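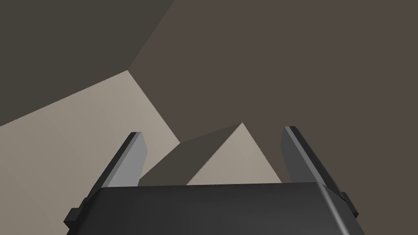

[tamuno-users] Re: stop command only stops one arm??
From: Morenike Aliyu
To: tamuno-users

Hi Ott, hi all,

Sorry for the slow answer, I wanted to have something better than "huh, weird" before I wrote back. I can reproduce it. I can reproduce it so well that I've stopped using the stop button in Tamuno at all and just kill the process, and I don't love that.

Ott Lūse wrote:
> Hello list,
>
> Two-arm tabletop setup, Kumau controller, stock config apart from
> the room. I send a stop while the left arm is moving in over the
> table. Left arm stops right away, good. Right arm keeps going
> to wherever it was last told to go, and the log says "all arms
> halted" the whole time. If the right arm was idle when I hit
> stop, everything looks perfect, so I suspect this has been
> there for ages.
>
> It's only simulation for me, so no harm done apart from one
> bottle on the floor. But Abimbola mentioned that people are
> running the same controller on hardware and that made me
> a bit nervous. Has anyone else seen it? Is there a setting
> I missed?
>
> Ott

No, you didn't miss a setting. I spent most of Saturday on this (it rained, I had soup, it was fine) and here's where I got to.

My setup is close to yours: the small room with the wood floor, round table up against the wall, a few things clustered on top of it. I had the left arm reach in for the little canister and gave the right arm a long slow move out to the side, away from everything, so that if it did keep going it wouldn't hit anything. Then I sent the stop at step 612, which is nothing magic, it's just where the left gripper gets low enough over the table that you'd really want a stop to work.

Five runs. In three of them the right arm carried on to the end of its move as if I hadn't said a word. In the other two it stopped. Same seed, same scene, same step! That was the part that had me going in circles for hours, because I kept "fixing" it and then getting a good run and feeling very clever until the next one.
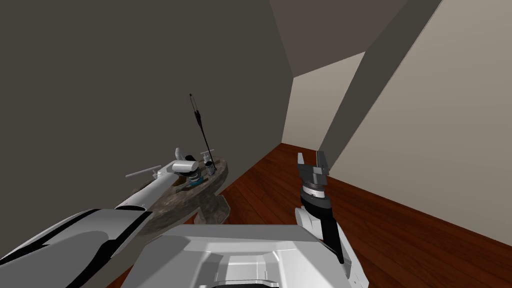

Left gripper over the table, right one open and well clear of it.

So, what's going on, as far as I can tell. Kumau keeps a queue of targets for each arm. When a stop comes in it clears the left queue, then clears the right queue, then swaps both arms over to "hold position". But the planner is on its own thread, and if it finishes a segment for the right arm in between the clear and the swap, that segment gets pushed onto the freshly emptied queue and the hold never takes. The left arm always has its hold set first, so it always wins the race. Right arm, coin toss.

And the log line is printed when the stop is received – before any of that has happened. It doesn't check anything. I read it as a status report for the better part of the morning, and it's really only a receipt. I'd say that's the worse of the two bugs, personally. An arm that doesn't stop is something you'd notice if you were looking at it. But I was looking at the log, and so were you, I think.

One more thing I found by accident. If you send stop twice in a row it works every time I've tried. Please don't take that as a fix! All it does is give the second one a chance to clean up what the first one let through, and I can imagine a fast enough planner beating both. I only mention it in case it helps somebody who knows the threading better than I do.

About hardware. Garba Effiong is running the same controller version at Clenico, and I called him instead of waiting for him to read the list. He checked and their setup has the same ordering in the stop handler. Their big red button cuts power to the drives and doesn't go anywhere near this code, so that one is fine. What isn't fine is that everybody over there had gotten used to hitting the space bar for small things, like somebody reaching in to straighten an object between trials, and saving the red button for "real" trouble. The space bar goes through this exact path. He's put tape over it for now and told everyone red button or nothing, and hands stay out until the drives are off. I'd ask anybody else with real arms to do the same today and not wait for a patch.

Funmilayo, I know you've got the Grommont branch, where the stop handler was rewritten in January or so. I looked at it quickly and I think you set hold before clearing the queues, which would close the gap. But I couldn't convince myself about the grippers. They're on a separate channel, and on the main branch at least, stop doesn't touch them at all, they simply stay at their last command. In my runs the right gripper was open the whole time so I learned nothing there. If it had been told to close a moment before the stop I'm pretty sure it would have closed. Can you check yours? And do we even agree on what a gripper should do on stop? I'd say freeze where it is, don't open, don't close, but Abimbola Yusuf made the case to me that if it has pinched somebody you want it to let go, and I don't have a good answer to that. Dropping a held part on a person's hand isn't great either.

My patch, for what it's worth:

- hold goes on both arms first, queues get cleared second
- planner output is thrown away while hold is set
- the "halted" message only prints after both arms report zero velocity, and if one doesn't get there it prints which one

It's about as ugly as you'd expect from a weekend. It holds up in simulation so far, same scene, stop at 612, and then a batch overnight with the stop at random steps. I didn't see the right arm get away in any of them. I haven't tried it on hardware and I don't want anyone else to until a second person has read it, so please, somebody read it. It's in my branch, called stop-order, and the test scene is in there with it so you don't have to rebuild the room.

Ott, could you run your original case against it and tell me whether the bottle stays on the table? Your right arm was moving toward the table and mine was moving away, so yours is the better test. And send me your planner rate if you have it handy. I have a feeling that slower machines see this less, which might be why it sat there so long.

I'm around after 3 most days if anyone would sooner talk it through than type.

Morenike

_______________________________________________
tamuno-users mailing list
Previous message (by thread): stop command only stops one arm??
Next message (by thread): stop command only stops one arm??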